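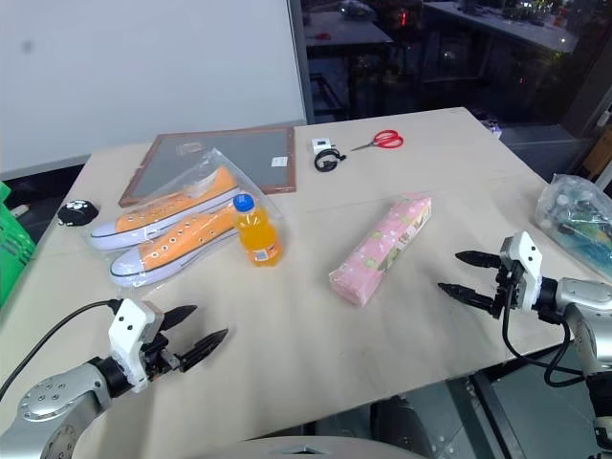 Semcombe树篱恢复项目进展报告
呈：Clegg基金资助管理处
报告期：上次报告提交后至三月底

一、总体情况
本报告期内，项目按资助协议所附工作计划推进，南段与中段的栽植工作已完成，北段仅完成清理和放线。签署管护协议的土地所有者现为9户，较上次报告有所增加，新签地块均位于Dollorholm一侧的坡地。协议文本沿用贵处审定的版本，仅在附表中补充了机耕道通行宽度的条款。

项目负责人Liam Treloar仍主持现场工作，人员配置无变动。

二、栽植与补植
本期共栽植苗木936株，以山楂和黑刺李为主，间植榛、野蔷薇及少量田槭。苗木由Jellmont苗圃供应，分批到货，其中第二批因道路积水延迟交付，栽植顺序随之调整，先中段后南段。苗木均采用双行错位栽植，并加装防兔护套。护套规格与上一期不同，高度略有增加，单价差额已在附件财务表中列明。

南段入口处原有一截老树篱，主干中空较多，但基部萌发力尚可，经与地块所有者商议后采用编篱方式更新，未予清除。编篱所用木桩取自同一地块的修剪材料。
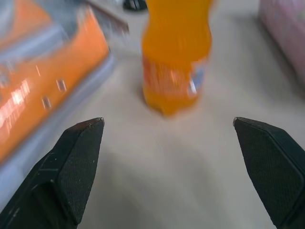
黑色夹指近景

三、排水与围栏
中段低洼处新挖浅沟200米，沟底坡度按原设计执行，出水口接入既有田间沟渠。开挖过程中发现一段旧陶管，走向与图纸不符，现已测绘并录入地块档案，未作改动。

围栏方面，临牧场一侧已全部架设完毕。临道路一侧尚缺两处门柱，所用木料已经订购。原计划在转角处设置的步行旋转门改为普通小门，便于携犬行人和推车通过，此项变更事前已报贵处备案，不涉及追加经费。

四、北段工作安排
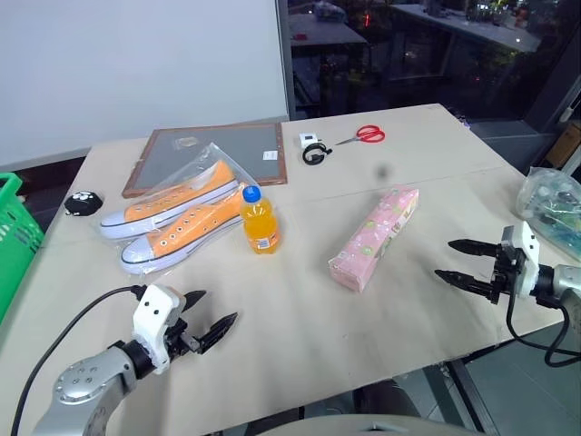 北段的栽植为何推迟到秋季？
北段土质黏重，清理后表层长时间过湿，此时栽植易造成根部缺氧；供苗方亦建议待落叶后使用裸根苗，成活较有把握，费用也低于盆栽苗。

推迟后，北段地块将于夏季覆盖地膜以抑制杂草，并对放线桩进行复核。该段管护协议的有效期不受影响。如秋季降雨明显偏多，项目组将先行栽植坡上部分，坡下部分另行报告。

五、经费执行
苗木、护套及围栏三项支出均在预算之内。浅沟开挖费用略高，主要由于旧陶管一段改为人工作业。超出部分由“工具与小型设备”科目调剂，调剂后该科目余额约600英镑，拟用于购置修枝锯和更换手推车轮胎。调剂比例未超过协议规定的上限，相关票据随附件一并提交。

六、沟通与意见反馈
项目组于星期三晚间在Semcombe村会议室召开了一次说明会，介绍北段安排及夏季管护要求。会上讨论较多的是修剪时间和道路一侧的视线问题。
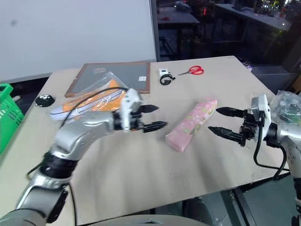

Barry Parsons会后来信表示，他赞成保留老树篱，但担心路口一带几年后长得过高，会挡住从Dollorholm方向下坡车辆的视线，希望在管护协议里写明修剪高度，“最好现在就定下来，别等长高了再商量”。

项目组认为该意见合理，已拟定补充条款，规定路口视距范围内的树篱每年冬末修剪，高度由项目组与道路管理部门共同核定。条款草案见附件，请贵处审阅。

七、下一阶段工作
完成临路两处门柱安装；对南段和中段苗木进行首次成活率检查，缺株位置登记后于秋季统一补植；旱季视土壤情况安排浇水；与Jellmont苗圃确认北段裸根苗的品种比例及交货时间。

另请贵处确认，北段推迟后，对应的拨款能否顺延至下一报告期支付。项目组已按顺延方案编制现金流量表，列于财务附件末页。

Semcombe树篱恢复项目组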